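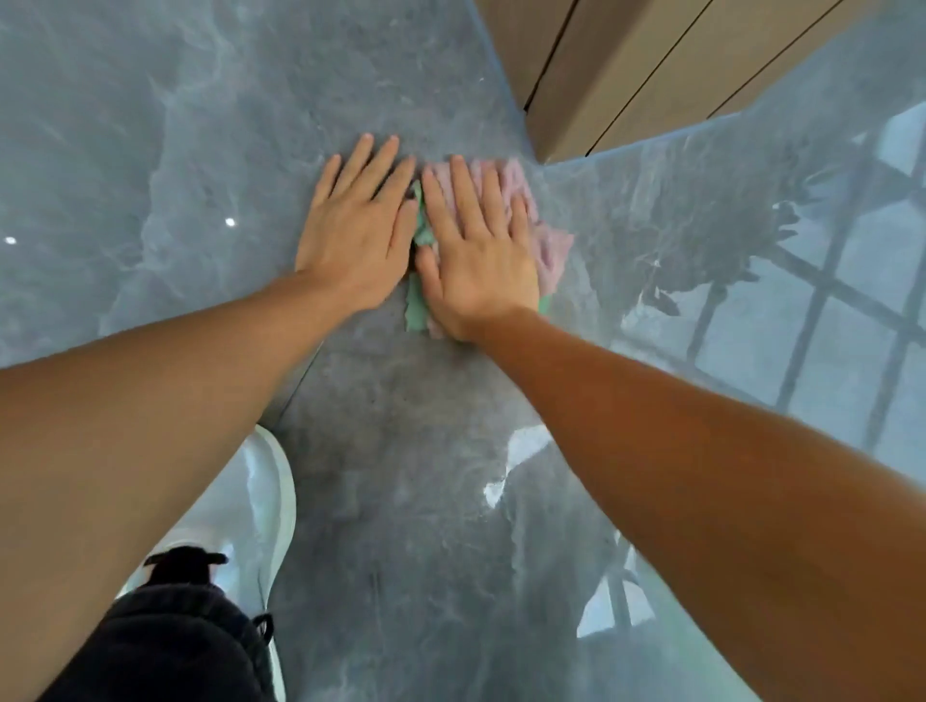

How often does a polished stone floor need to be mopped?

Most homes can get by with once a week, plus a quick dry dusting whenever the grit underfoot starts to announce itself. Busy entryways may want more. Guest rooms, as a rule, want less than they get.

TRULLOW, Wednesday, April 19, 2023 – Clusar, the household care company best known for selling people fewer bottles than they came in for, today released its Plain Floor Guide, a 45-page booklet on looking after marble, porcelain and other shiny surfaces that looked so easy in the showroom.

The guide draws on a survey of 447 households carried out last November. Asked what they clean their floors with, 174 of them gave an answer that included the words "whatever is under the sink." Clusar would like to thank these respondents for their candor and gently suggest that they read the label first.

Vinegar gets a chapter of its own. It is cheap, it is natural, and it can etch marble, leaving dull spots that no amount of further vinegar will fix. Lemon juice is no better, however nice it smells. The guide recommends a pH-neutral cleaner, well diluted, and a second pass with clean water. Porcelain is more forgiving, though it too will turn cloudy if every wash leaves a little soap behind. 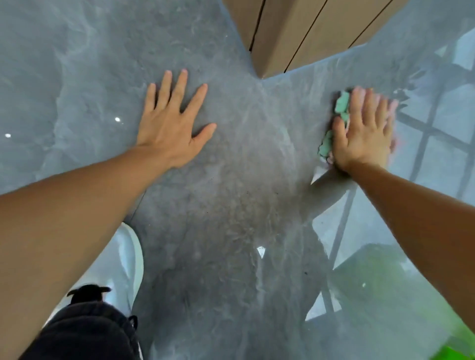 Streaks, the most common complaint in the survey, are usually a matter of too much product and too little drying. The guide's advice is to halve the dose, change the water when it turns the color of tea, and finish with a soft dry cloth. Households that followed the usual method – pour freely, hope for sun – were asked to describe their results and mostly changed the subject.

Other sections cover felt pads for chair legs, the correct speed at which to approach spilled red wine, and when to call in a professional for repolishing. A fold-out chart matches common stains with treatments. Candle wax takes up most of one side, for reasons that became clear as the survey forms came in.

The booklet was designed by Cui and printed by Borora in a first run of 3267 copies, an odd figure that reflects how much paper was left. It is free at Clusar's Trullow store and can be requested by mail while stocks last. A large-print edition is planned for November.

About Clusar

Clusar makes floor, tile and stone cleaners for home use. Its products are sold from its store in Trullow and through independent hardware shops. The company does not make a lemon-scented version and has stopped replying to letters about it.

Media contact: Clusar Press Desk, Trullow. Review copies of the Plain Floor Guide are available on request.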